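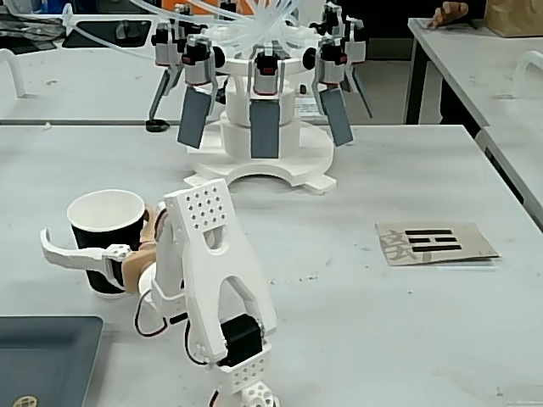

Chapter 2
Paper and board that hold things

In this chapter
Why paper lets water through
How a paper cup is put together
What corrugated and solid board are used for
Reading the symbols on a carton
What happens to cups and cartons after use

2.1 A sheet, a cup, a carton

Most people handle paper or board before they have finished breakfast. The tea bag is paper, the cereal comes in a folding carton, and the coffee bought on the way to work is in a paper cup. These are made from much the same fibres as the page of a notebook, but they have been treated, layered or folded so that they do a different job.

Chapter 1 dealt with fibres and how a sheet is formed from them. Here we look at what is done to the sheet afterwards. We use the drinks cup as our main case, partly because it is cheap and easy to take apart, and partly because it asks a lot of the material. A cup must hold a hot liquid, keep its shape in the hand, stand on a flat surface without rocking and stack with others of its kind.

Untreated paper is poor at the first of these. Wood fibres take up water readily, and as they swell the bonds between them weaken. Drop some water on a piece of kitchen paper and pull gently at the wet patch. It comes apart with very little effort. Writing paper lasts longer, as it has been sized, meaning that something has been added to slow the water down. Sizing alone is not enough for a drink that may sit for an hour.

2.2 The parts of a cup

A simple single-wall cup has two pieces of board: a side wall, cut from a flat sheet in a fan shape, and a round base. The side wall is wrapped into a cone and sealed along one edge. The base is pushed in and the bottom of the wall is folded round it. Last of all, the top edge is rolled outwards to make the rim.

The rim does more than give a smooth edge to drink from. It stiffens the whole cup. If you cut the rim off with scissors and squeeze what is left, you will find that the wall gives way much sooner. The taper matters too. A cup that is narrower at the foot than at the mouth will slide into the one below it, and a tall stack takes up little more room than a few loose cups.

The inside is covered with a thin layer that keeps the liquid away from the fibres. For many years this was nearly always polyethylene, and it still often is. Other coatings are now in use, including some made from plants and some applied as a water-based liquid. The outside may be left plain, printed, or covered in a solid colour. A dark outer wall with a white inside is common, and a torn edge will usually show whether the colour runs through the board or lies only on the surface.

Case study: choosing a cup at Brultstead

Pirjo Kallio runs the canteen at Brultstead, a training centre for the building trades. One October she had to choose a new cup for hot drinks. Her supplier, Arnico, offered two kinds, both with a capacity of 240 ml and both sold in cases of 2,000. The first was a single-wall cup. The second had an outer sleeve and cost more.

Kallio filled one of each with tea and asked her colleague Jarmo Niskanen to carry them across the yard. He could hold the sleeved cup comfortably all the way. He changed hands twice with the other. The canteen served up to 200 hot drinks in a morning break – most of them taken outside – and she chose the sleeved cup. The storeroom then turned out to be too small, as the sleeved cups did not nest as closely and each case was larger.

We shall come back to this case in section 2.5, when we compare the cost of a package with the cost of keeping it.

Before you read on

Find a used paper cup and rinse it. Unroll the rim, then open the side seam and lay the wall flat. Tear off a strip and leave it in warm water overnight. Keep the strip for the activity at the end of section 2.3, together with a flat piece of cardboard from any box, with its printed symbols if it has them.

Key words: sizing, coating, side seam, rim, taper, nesting, single-wall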